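**Dustent 設備保全室 双腕セル保守連絡(連続投稿)**

**1**
Dustent設備保全室です。双腕組立セル「Trastau」の定期保守について、本日より順次お知らせいたします。対象は左右アームの関節部、グリッパ、配線、作業面および制御盤です。関係各課におかれましては、本スレッドを保守期間中の連絡窓口としてご利用ください。2020-12-14

**2**
保守責任者はTharindu Miahが務めます。作業の開始と終了は、いずれも責任者の口頭確認をもって成立するものといたします。前回6月の保守では、終了確認の前にセルへ立ち入る事例がありました。今回は表示札が外れるまで、安全柵の内側に入らないようお願いいたします。

**3**
Trastauの点検周期は稼働2,000時間ごと、グリッパ内部の摺動部品の交換周期は3,000時間ごとと定めています。今回は点検周期に該当します。交換周期には達しておりませんが、開閉動作に遅れの報告が寄せられているため、右側グリッパについては分解点検をあわせて実施いたします。

**4**
電源遮断の手順を改めて記します。

- 制御画面で両アームを保守姿勢へ移行させる
- 姿勢の到達を確認したのち、サーボ電源を切る
- 主電源を切り、施錠する
- 鍵は責任者が保管する

途中で姿勢移行が止まった場合は、手でアームを押さずに責任者を呼んでください。関節のブレーキは手動で解放しないこととします。

**5**
関節部の清掃には乾いた不織布を用います。溝のある黒色の関節リングは粉じんが残りやすい箇所ですので、溝に沿って拭き取ってください。エアブローの使用は認めておりません。溝の奥に異物が見つかった場合は、取り除く前に記録用紙へ位置を記入し、次の工程へ進んでください。

**6**
清掃後は、関節リングの縁に拭き残しがないかを別の担当者が確認いたします。確認者の氏名は記録用紙の右欄に記入します。左右のアームで用紙が分かれておりますので、取り違えにご注意ください。

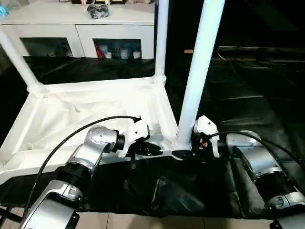
**7**
配線の取り回しは、今回の保守で最も時間を要する項目と見込んでおります。アームの動作範囲が広いため、グリッパ側の余長が不足すると手首の旋回時に張力がかかり、逆に余長が多すぎると対象物や作業面に触れます。左側では、グリッパの上部から出た細い黒色ケーブルが弧を描いてアームの外側を通り、黒い布の上を下りています。右側は2本の黒色ケーブルがグリッパから輪を描き、銀色の部分の上を越えています。点検時はこの経路に沿って指先で被覆をなぞり、硬化、つぶれ、擦れの有無を確かめてください。

**8**
配線に異常が認められた場合、テープによる応急処置は行いません。該当ケーブルの番号を記録し、Janevski製の補修用ケーブルと交換いたします。在庫は部品庫Dusgateの7番棚にあります。持ち出しの際は台帳への記入をお願いいたします。

**9**
作業面の黒い布について、複数の課からお問い合わせをいただきました。布は部品の滑りを抑え、樹脂フレームへの傷を防ぐために使用しています。しわや折り目が残っていると、フレームの底部が傾き、把持位置の誤差につながります。再教示の前には必ず布を外し、張り直してください。粘着ローラーで糸くずを除いてから掛けるようにしてください。

**10**
把持位置の確認には、白色の樹脂フレームを用います。確認の要点は次のとおりです。

- 左右のグリッパが手前の横材を挟んで向かい合うこと
- 開いた状態の指が支柱に触れないこと
- 閉じたときに横材がねじれないこと

数値上の座標が合っていても、フレームが片側に引かれるようであれば不合格とし、右側から順に教示をやり直します。

**11**
再教示を行うのは、教示作業の資格を持つ者に限ります。教示中の速度は低速モードに固定し、もう1名が非常停止ボタンに手の届く位置につきます。両名とも、アームの可動範囲の内側に頭部や上半身を入れないでください。

**12**
右側グリッパの分解点検について補足いたします。取り外しの前に、ケーブルのコネクタと受け側の双方に合いマークを付けてください。前回の保守では合いマークが片側のみであったため、復旧に余分な時間を要しました。外したねじは部位ごとに分けて皿に入れ、再使用の可否は責任者が判断いたします。

**13**
復電後は、グリッパに何も持たせない状態で両アームの原点復帰を行い、続いて開閉動作を左右それぞれ確認します。異音や遅れがなければ、フレームを用いた把持確認へ移ります。記録用紙には、合否のほか、気づいた点を文章で残してください。「異常なし」のみの記入は受け付けておりません。

**14**
保守期間中、Trastauで予定していた組立作業は手作業の組立台へ振り替えます。振替分の品番と数量は各課の担当者へ個別に連絡済みです。変更をご希望の場合は、本スレッドへの返信ではなく、設備保全室の受付票にてお申し出ください。

**15**
点検結果と右側グリッパの部品交換の要否は、責任者Tharindu Miahの確認後、本スレッドに追記いたします。それまでは安全柵の表示札を外さないようお願いいたします。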